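How Does a Robot Learn to Pick Up a Sock?
A Pinelside Robot Club explainer for curious kids

Pick up a sock. Go ahead, grab the nearest one! Now put it down again.

How long did that take you? A second or two? You probably didn't plan it. You didn't say to yourself, "Now I will open my fingers, now I will lower my hand, now I will squeeze." Your hand just went and did it, because it has been practicing since you were a baby.

A robot has never been a baby. When our club robot, Ula, was first switched on in August, she couldn't pick up a sock, a sponge, a spoon or anything else. She had a nice strong arm and a gripper with two fingers, and she had no idea what to do with them. So how do you teach her? That is what our whole club is working on this year, and we think it is one of the most exciting puzzles there is.

Two ways to teach a robot

The first way is to write out every single move. Go left this far. Go down this far. Close the fingers. Stop. This works really well in a factory, where the same part arrives in the same spot all day long. Robots have been building cars that way since before your parents were born.

But what if somebody bumps the table? Now the part is over here, and the robot closes its fingers on nothing at all. It followed the rules perfectly and it still missed.

The second way is to show the robot what to do, lots and lots of times. One time, the sock is on the left. The next time, it's on the right, or rolled in a ball, or hanging off the edge of the table. After enough tries, a computer program starts to find the pattern in all those examples. It learns something like "when things look like this, move like that." This is called learning from demonstration. A demonstration is just a fancy word for showing somebody how.

You've done it yourself. If you learned to tie your shoes, somebody probably showed you with their own hands, and then showed you again, and again, and one more time on the way out the door.

Seeing what the hand sees

Think about where your eyes are when you pick something up. They're way up in your head, looking down. A camera on the ceiling would see things a bit like that, only from farther off.

A gripper camera is different. It rides along with the gripper, right down where the grabbing happens. If you had a tiny eye on the back of your hand, you'd see the world this way. The table would swing around. Your sleeve might look as big as a mountain. And the thing you were reaching for would get bigger and bigger until it filled up almost everything.

Our club uses a gripper you hold yourself. We call ours the Jang. It has a handle and a camera, and no robot arm at all. You carry it around and do the job with it, and the camera records what the gripper sees the whole time. Later, the computer studies the recording so that Ula can try the same job with her own gripper.

The camera has a very wide lens called a fisheye. It squeezes a huge piece of the room into one circle, so straight things look bendy near the edges. It makes people look pretty funny too! But a wide view is useful. Even when the gripper is pointed at one small thing, the camera still catches the table, the chairs and the windows, and those help the computer work out where the gripper is in the room and which way it's turned.

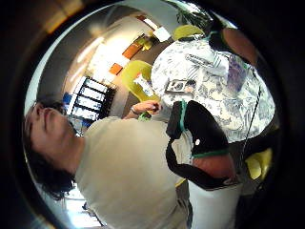
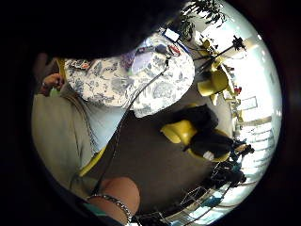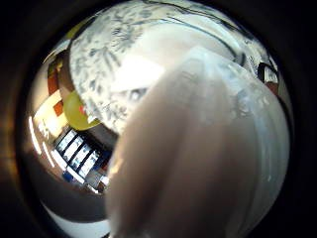
Three views from a hand-held gripper camera. Look for the windows in each one, and for the pattern of leaves and flowers.

Which way is up?

Did you tilt your head? Most people do the first time.

A hand almost never stays level. It twists to get under things and tips over to reach behind them. When the gripper rolls onto its side, the whole room seems to roll over with it. In the first picture, a person looks as if they're lying down sideways, next to a round table with a flowery cloth. You can work out which way is really up by hunting for clues, like the tabletop, the yellow chairs and the window.

The computer has to do that detective work too. It picks out spots that are easy to recognize, such as the corner of a window or the edge of a chair, and it follows them from one picture to the next. Suppose the window corner slides to the left. Then the camera probably turned to the right! By following lots of spots at once, the program can draw the path the gripper took through the air, like an invisible scribble.

Now look at the third picture. Something big and pale is blocking a lot of the view. It's a finger, very close up and very blurry. You can make the same thing happen by holding your own finger right in front of your nose. It turns into a giant smudge, and you can't see what's behind it. Working around missing pieces like that is a hard job for a computer, and it's a good reason to have plenty of examples to study.

How many tries does it take?

This is the question we get asked the most, and the answer surprises everybody.

For our first project, we recorded 100 demonstrations of one job: put the sponge in the bowl. That's it! Just one sponge and one bowl. We trained Ula on those, and she got pretty good as long as the bowl stayed near the middle of the table. When we slid it into a corner, she dropped the sponge on the table and went back to her starting spot as if everything had gone great.

So we recorded more. We moved the bowl around. We used a yellow sponge and then a blue one. We did it with the lights on and with the shades down. By the end we had 358 demonstrations, and Ula could find the bowl in all four corners. There was a LOT of cheering. (There was also a snack break, which may be part of why the cheering was so loud.)

Our next job is much harder. We want her to fold a small towel. Cloth is tricky for robots, because it never has the same shape twice. A block is always a block, but a towel can be flat or crumpled or twisted into something that looks like a croissant. We have 130 towel recordings so far and our goal is 1,024. Why that number? If you start at one and keep doubling, you get 2, 4, 8, 16, and when you've doubled ten times you land right on 1,024. Try it on paper!

What makes a good demonstration?

You might think a good demonstration is a fast one. We did too. Then we watched our early recordings on the big screen, and everything whizzed by in a blur.

Now we move at a calm, steady speed, about as fast as you'd carry a full cup of juice. We start each recording in a slightly different place. And we say the job out loud before we begin, so everyone on the team agrees on what we're doing.

Mistakes are okay. Sometimes the sponge slips and you have to go back for it. We keep some of those recordings on purpose – a robot that has only ever seen perfect tries doesn't know what to do when something goes wrong.

All the recordings go into a program called Sallix, where we give each one a label. A label is a short note like "sponge in bowl, success" or "sponge in bowl, dropped." Labeling isn't the most thrilling part of club, we'll admit. But it gets faster with a partner, and you get to see everybody's funny close-up thumbs.

Try it at home

You don't need a robot for this one. You need a partner, a pair of kitchen tongs, a sock, a bowl and a scarf for a blindfold.

1. Put the sock and the bowl on a table.
2. Blindfold your partner and hand them the tongs. They are the robot.
3. Using only words, get the robot to put the sock in the bowl. Don't touch their arm!
4. Now take off the blindfold. Do the job yourself with the tongs, slowly, while your partner watches.
5. Give the tongs back and let your partner try it with their eyes open.
6. Move the bowl and try again.

Which was easier, telling or showing? What happened when the bowl moved? Write down what you noticed and bring it to club if you're coming. We'd love to compare!

Words to know

Gripper: the part of a robot that grabs things, like a hand.
Demonstration: showing how a job is done.
Fisheye lens: a very wide lens that makes straight lines look curved.
Label: a short note that tells what is in a recording.
Training: when a computer program studies examples and looks for patterns.

Posted September 1, 2023, by the Pinelside Robot Club. Towel recordings start up again at our next meeting, so please bring a small towel from home – the more wrinkly, the better!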